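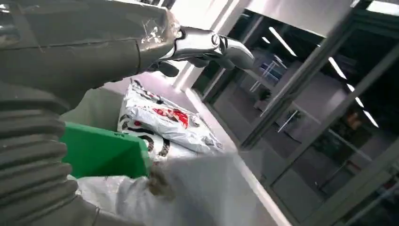
Shipping for Small Sellers
Session notes: what a parcel costs you

Revised 3rd September. If you have the older printout, toss it. The part on returns has changed a lot and I fixed the worksheet (thank you to everyone who wrote in the margins!).

Last time we did pricing, and a bunch of you left with a very nice number for what to charge for your candle or your tote bag. Then somebody near the back asked where shipping goes in that number, and I said next session. So now it's next session.

Most people starting out think of shipping as the postage. You pay it at the counter, you get a receipt, the end. Postage is the easy part because somebody hands you a bill for it. The rest of the cost is spread all over your week and your kitchen table, and you have to go looking.

The parts of the cost

I like to split it up like this, though other books slice it differently and I don't mind which one you use:

Postage. Whatever the carrier charges, including the extra bits for signature, insurance, remote addresses and so on.
Materials. The mailer or box, the tape, the label, the filler, and the thank-you card if you do one.
Your time. Picking, packing, labeling, driving, standing in line.
Trouble. Lost parcels, broken ones, wrong addresses, returns.

Trouble is the one folks leave blank. Please write something in it, even a guess. You can fix a guess later, but a blank gets treated as zero forever.

Our running case is still Stulteo, the little stationery shop from the first handout. They sell notebooks and pen rolls and they ship everything themselves. In February they sent out 225 orders and spent $295 on materials. Divide it out and you get a bit over a dollar thirty per order, before a single stamp. The owner had been carrying packaging in her head as "basically free" — she bought mailers by the case and never connected the case to the orders. I did the same thing for years with my own soap business, so no judgment from me.

Size is sneaky

Weight is what everybody checks. Size is what gets you. Carriers sell space in a truck as much as they sell lifting, so a big light box can cost more than a small heavy one. You'll see this called dimensional weight. The idea is simple: the carrier works out how much room your package takes up, turns that into a pretend weight, and charges you for whichever is bigger, the pretend one or the real one. The exact formula depends on the carrier and the service and it does change, so look up the current one for yours and write it on the blank line on your worksheet.

What this means in practice is that you measure the package after it's packed. A soft mailer with a sweater in it gets fat in the middle. Measure the fat part. Measuring the empty mailer tells you nothing useful, and if the carrier measures it again later you may get an adjustment charge weeks afterward, when you've forgotten which order it was.
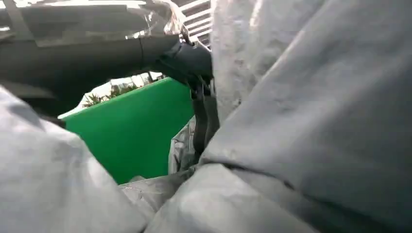

Fig. 1. Flat green surface, seen beneath the arm.

Bags or boxes?

People get weirdly loyal about this one! My own rule is dull. If it can be sat on and survive, it goes in a bag. If it can't, it goes in a box. Clothes, fabric, soft toys, most yarn: bag. Mugs, frames, anything with a corner you care about: box. Books are the argument every single term. I bag a paperback and box a hardcover, and I know some of you think that's wrong.

Stulteo had been putting single notebooks in boxes because a box looked more like a gift. We ran it both ways on paper. Switching the single notebooks to a stiff mailer saved on the material, saved on the postage, and saved a little packing time too. She kept the boxes for sets. She also kept one box size where she used to stock a whole tower of them, and she says the shelf is the part she's happiest about.

Filler is a cost too, by the way, and a lot of filler usually means the box is too big. If you're stuffing in paper until your arms get tired, go down a size.

Labels and addresses

Put the label on the largest flat side. Keep barcodes off seams and edges, and don't run one around a corner. Shiny tape over a barcode can make it hard to scan, so tape around it or use labels that stick on their own. On soft mailers, press the contents flat first and smooth the label from the middle out.

Addresses: copy and paste, never retype. Put a second copy of the address inside the package. It takes a few seconds and if the outside label gets torn off, it's the only way that parcel is getting home.

Returns

OK, the new part. Last year I had this as one paragraph and it was the thing I got the most questions about, so it gets its own section.

A return costs you more than the trip back. You open it, look it over, decide if it can be sold again, repack it, put it on the shelf, fix your stock count, send the refund and answer the email asking where the refund is. If you only count the label you'll think returns are cheap.

Before you write a policy, decide three things. How long do people have? Who pays for the trip back? What shape does the item have to be in? Stulteo gives 30 days, customer pays postage unless the shop made a mistake, item unused. Coelho, the shoe seller we'll meet again in the final session, pays for every return and builds it into the price. Both are fine. They're just different shops with different margins, and the one thing they share is that the policy is short enough to read on a phone. 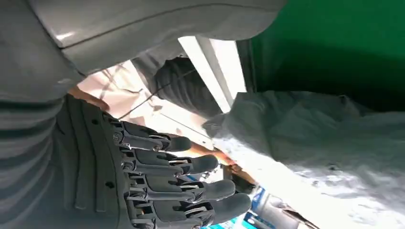 Rodrigo Ramalho wrote to me after the spring session that I was too easy on free returns, and that for him they only started making sense once he tracked the reason for each one. Most of his came down to a single jacket with a size chart that was off. He fixed the chart and the returns on that jacket dropped to nearly nothing. I think he's right, and I've added a reason column to the worksheet because of it.

So keep a log. Date, item, reason, what it cost you, what happened to it after. A notebook is fine and so is a spreadsheet. Don't make the list of reasons too long or you'll stop filling it in. I use: wrong size, damaged, not as expected, changed mind, our mistake. "Not as expected" is nearly always about your photos or your description, so go back and read your own listing like a stranger would.

Choosing a shipping tool

You can buy postage at the counter, straight from a carrier's website, or through one of the label services. We'll compare two in class, Altau and Pluvenus. I have no stake in either. Altau is simpler and I find the screens easier on tired eyes. Pluvenus handles big batches better, and it remembers your package sizes, so you don't type them in every time. For a handful of orders a week I wouldn't pay a monthly fee for anything.

Whatever you pick, test it with one real parcel to yourself or a friend. Check how the label prints, what the tracking email says (some of them are so ugly!) and what state the package arrives in. Then open it the way a customer would, with scissors and no patience.

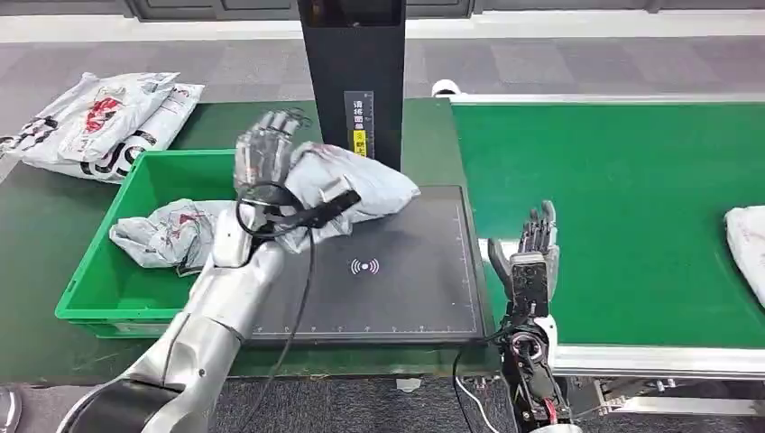 Fig. 2. Plastic mailer held just above a flat pad with ruler marks along two edges.

Worksheet for next time

Pick 10 orders you've sent. If you haven't sold anything yet, make up orders from your product list and price them as if you were mailing to a cousin across the country.

For each one write down the packed weight, the packed size at the fattest point, the postage, the materials and the minutes you spent. Time yourself for at least a few of them — guesses about packing time are always too low, mine included.

Add up each row. Then put your trouble money on top: take what you spent on lost, broken and returned orders over a month and divide it by all the orders in that month.

Compare the result to what you charge for shipping right now. Bring the gap with you, whichever direction it goes. If you offer free shipping, compare it to the profit on the item and see if you still like the item.

Reading: the packaging chapter in the course pack, and the carrier guide for whichever service you use most. Skip the section on freight, we won't get to it this term.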